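# Nanthorpe Tabletop Baskets

3 min read

Data card for the basket and shelf set kept at Bratbridge. Maintained by Aba Amissah.

## Summary

The set covers one small tidying job: baskets that belong on a low shelf and end up on the mat in front of it. There are 719 recordings in the July release, split into 24 folders by starting layout. Each folder has a short text file giving the basket colours in shelf order, read left to right from the front of the table.

## Objects

- Shelf: wooden top, black metal legs, stands at the back of the mat
- Baskets: red, yellow and blue, all plastic
- Mat: black, laid inside a light wooden table edge
- Plant: artificial succulent with a trailing sprig, kept near the back right corner

The usual shelf order is red, yellow, blue. Some layouts use a second red basket, so "red" on its own can be ambiguous. In the notes we write "red, shelf" and "red, mat".

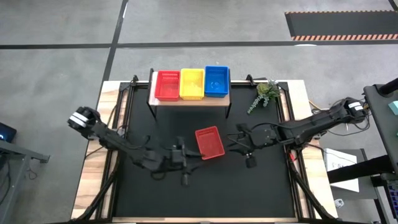

A layout counts as finished when every basket named in its text file is upright on the shelf and none overhangs the front. Baskets left on the mat on purpose are listed under `stays_out`. The plant is never part of the job, but it does get nudged, and 35 recordings are tagged `plant_moved`.

## Known gaps

Nothing is ever put inside the baskets. Blue is under-represented in the Kotian folders. The Allton folders use the same shelf with a different order, so please don't merge the two without checking the text files.

## Changes

- Folder names now in lower case
- Duplicate notes removed from layout 24

12 shares · 4 comments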